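Tivard – Accueil – Linge de lit – Couettes et couvre-lits – Couette Addale

Couette Addale, quatre saisons ou presque

Réf. 259 – En stock – 87 € la couette deux personnes, housse non comprise

Il existe des couettes intelligentes. Elles régulent, elles respirent, elles analysent peut-être votre sommeil pendant que vous essayez d'en trouver un peu. Addale ne fait rien de tout cela. Elle est posée sur vous, elle tient chaud, et le matin elle est généralement par terre, du côté de celui qui n'en avait pas.

C'est Simone Assunção qui l'a dessinée pour Tivard, si tant est qu'on dessine un rectangle. Elle a surtout passé un hiver à déplacer des coutures de deux centimètres dans un sens, puis dans l'autre, avant de revenir à peu près au point de départ. Nous payons le résultat, vous aussi.

Le garnissage

Fibre creuse de polyester, piquée en carreaux. Nous aurions pu écrire « nuage » ou « cocon », le fournisseur nous y encourageait vivement. C'est du polyester. Il gonfle bien, il se lave, il ne perd pas ses plumes puisqu'il n'en a jamais eu. Les amateurs de duvet véritable se reporteront au modèle Kostiuk, plus léger, plus noble, et que l'on porte chez le teinturier avec un petit pincement au cœur.

Le tissu extérieur est 100 % coton, tissage serré, blanc cassé. Il fait un léger bruit de papier les premières nuits. Cela passe au deuxième ou troisième lavage, ou bien on s'habitue, les avis sont partagés.

Quelle chaleur choisir

Addale existe en deux épaisseurs. La Légère convient de mai à la fin de septembre et aux chambres sous les toits. La Tempérée couvre le reste de l'année dans un logement chauffé normalement, c'est-à-dire ni comme chez vos parents, ni comme chez votre propriétaire. Si vous dormez fenêtre ouverte en janvier, prenez la Tempérée et ajoutez un couvre-lit. Si vous hésitez encore, prenez la Tempérée aussi : on peut toujours sortir un pied.

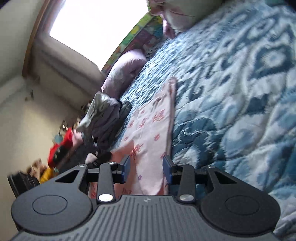
Motif bleu et blanc, sur le lit.

Les dimensions

140 x 200 pour une personne, 220 x 240 pour deux personnes, 240 x 260 pour deux personnes qui ont déjà eu cette discussion. La règle est simple : prenez la largeur du matelas et ajoutez de quoi retomber des deux côtés. Beaucoup de couples commandent la taille du dessous par optimisme. Le service des échanges les connaît bien.

Des boucles cousues aux quatre coins permettent d'attacher la couette à une housse équipée de liens. Les housses Eviva en ont, les autres rarement. Sans liens, la couette finira roulée en boule au pied de la housse, comme toutes ses semblables depuis que la housse existe.
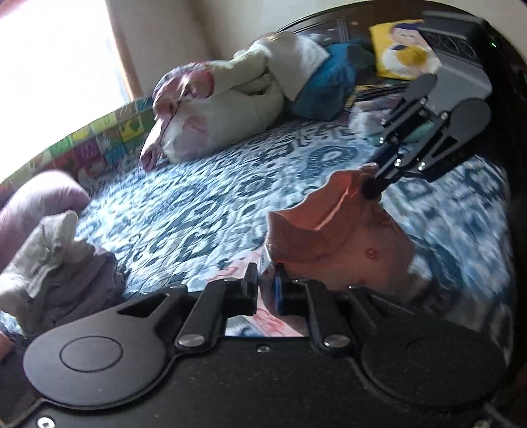
Le lavage mérite deux mots, car c'est là que se perdent les couettes. Quarante degrés, essorage modéré, lessive liquide en petite quantité, et un tambour assez grand pour que l'ensemble puisse tourner. Dans une machine de six kilos, la deux personnes entre, certes. Elle en ressort avec une idée très personnelle de la géométrie. Vérifiez aussi ce que vous oubliez entre les plis avant de charger le tambour : un objet volumineux se repère sans peine, une épingle à nourrice beaucoup moins. Le séchage se fait à basse température, avec des balles si vous en avez, ou à plat sur un étendoir que l'on retourne deux fois par jour en maugréant.

Pas d'assouplissant. Pas de repassage non plus – la question nous a été posée.

Le rangement

La couette est livrée dans un sac en coton à cordon, qui sert ensuite à ranger celle qu'elle remplace. Évitez les housses sous vide au-delà d'une saison : la fibre s'écrase et met des semaines à vous pardonner. Le haut d'une armoire sèche fait très bien l'affaire.

Livraison et retours

Expédition sous trois jours ouvrés, jusqu'à midi pour un départ le jour même quand le transporteur est de bonne humeur. Retour possible pendant un mois, couette non lavée, dans son sac. Une nuit d'essai est tolérée. Roksolana Levchenko, au service clients, sait reconnaître une nuit d'essai d'un trimestre entier et reste courtoise dans les deux cas.

Garantie deux ans sur les coutures. Les griffes de chat, les brûlures de bouillotte et le café du matin relèvent de votre vie privée.

À voir également
Couette Kostiuk, duvet
Housse Eviva à liens
Oreiller Addale, ferme ou moins ferme
Balles de séchage, le lot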